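Ticket 3189: Free space on external drive does not match after deleting folders
Product: Vovemach Drive Cleaner
Opened by: Tanvir Sivakumar
Assigned to: Rajitha Samarakoon
Status: Resolved

Tanvir Sivakumar, 9:12 am
I have a 1000 GB external drive I use for old picture folders. Last night I removed a batch of folders I no longer need. Windows says they are gone and I can't see them anywhere, but the free space went up by almost nothing. I emptied the Recycle Bin and restarted. Same result. Your program's scan page says 317 GB is "held by other". What is "other" and how do I get rid of it?

Rajitha Samarakoon, 9:40 am
Hello Tanvir. "Held by other" is space the file system reports as in use that our scan could not match to a file your account can open. Usually it is one of these:
- A Recycle Bin folder on the external drive that belongs to a different Windows account
- Restore points or shadow copies saved to that drive
- A folder with permissions left over from an older PC
Please tell me the drive format (right click the drive, Properties, look for File system) and whether the drive has ever been plugged into another computer. Please don't run the wipe free space tool yet.

Tanvir Sivakumar, 10:05 am
NTFS. Yes, it was used on my old desktop until last October, and my coworker Iresha Akanda borrowed it after that. She has a Windows laptop too.

Rajitha Samarakoon, 10:21 am
Thank you. Each Windows account gets its own hidden subfolder inside $RECYCLE.BIN on the drive. When you empty the bin, only your own subfolder is cleared. Anything deleted under the old desktop account or on the laptop can still be sitting there.

Please do the following:
1. Close Vovemach and any open File Explorer windows.
2. Open Command Prompt as administrator.
3. Type dir /a /s E:\$RECYCLE.BIN (change E if your drive letter is different).
4. Send me the last few lines of the output.
5. Type vssadmin list shadowstorage and send me that too.

Tanvir Sivakumar, 10:58 am
The first command listed 2 subfolders and a very long list of files with names like $R8KQ1T.jpg. The second one says no items found that satisfy the query. Nothing in the list has the real file names so I can't tell what I'd be deleting. Some of it could be Iresha's.

Rajitha Samarakoon, 11:15 am
No shadow copies, so that is ruled out. The $R files are the deleted files themselves with a new name. The matching $I files hold the original name and path. You can copy a few of the $R files to your desktop and open them to check. Copying doesn't change the ones on the drive. If they won't copy, do it from the administrator prompt.

Tanvir Sivakumar, 11:47 am
They copied and they open fine. I asked Iresha and she says she has her own copies of everything, so all of it can go.
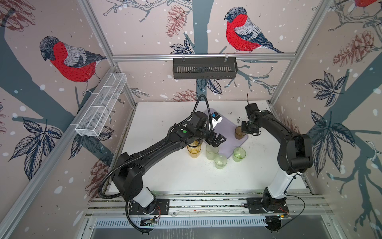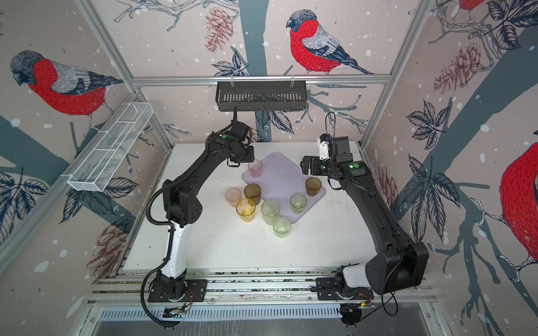
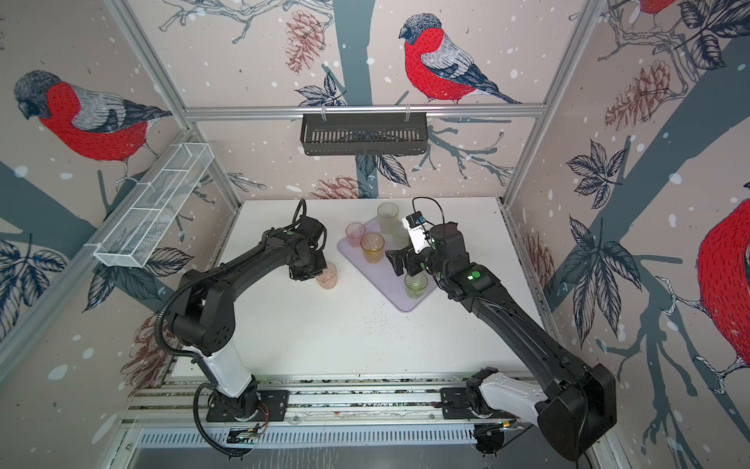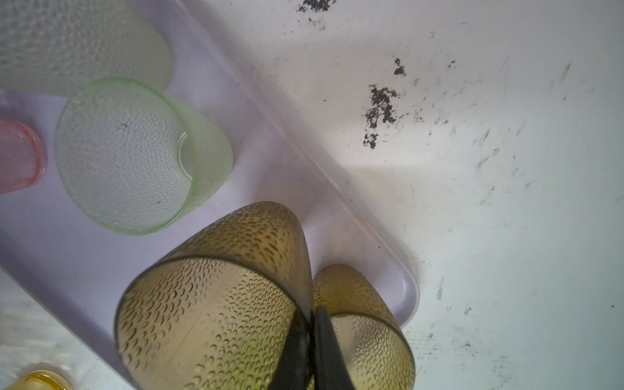 Should I delete them from the desktop first or do the drive first?

Rajitha Samarakoon, 12:10 pm
Either order is fine. For the drive, in the same administrator window:
1. Type rd /s /q E:\$RECYCLE.BIN and press Enter. Check the drive letter before you do. This command does not ask for confirmation.
2. Eject the drive safely and plug it back in.
3. Open Vovemach and choose Scan again, with "Use saved results" turned off.
Windows makes a new $RECYCLE.BIN folder the next time you delete something from the drive, so don't worry that it's missing.

Tanvir Sivakumar, 1:32 pm
I get "Access is denied" on one of the subfolders. The other one went.

Rajitha Samarakoon, 1:50 pm
That one still has its old owner. Run these one after the other:
takeown /f E:\$RECYCLE.BIN /r /d y
icacls E:\$RECYCLE.BIN /grant administrators:F /t
Then repeat the rd command. The takeown step can take a while with this many files. Leave the window open until the prompt comes back.

Tanvir Sivakumar, 2:44 pm
That worked. File Explorer shows the space as free now. Vovemach still says 317 GB held by other though.

Rajitha Samarakoon, 2:51 pm
Was "Use saved results" off?

Tanvir Sivakumar, 2:56 pm
It was on. Turned it off, scanned again, and the "other" line is gone. Is it safe to run the wipe now? I'm passing the drive on to someone outside the office.

Rajitha Samarakoon, 3:08 pm
Yes. Choose Wipe free space, pick drive E, and leave it on one pass. Keep the PC from going to sleep while it runs. Files you still have on the drive are not touched by this option, so move those off first if the new owner shouldn't get them. If you want nothing left at all, use Wipe whole drive and format it afterward.

Internal note, Dilruba Gazi
The saved results setting has come up before. Asked for the scan page to show the time of the last real scan next to the totals. Help page on "held by other" updated with the takeown and icacls steps.

Tanvir Sivakumar, 5:20 pm
Went with the whole drive. It's still running but the progress bar is moving. You can close this.

Ticket closed by Rajitha Samarakoon
Resolution: Leftover Recycle Bin data from other accounts removed, scan repeated without saved results.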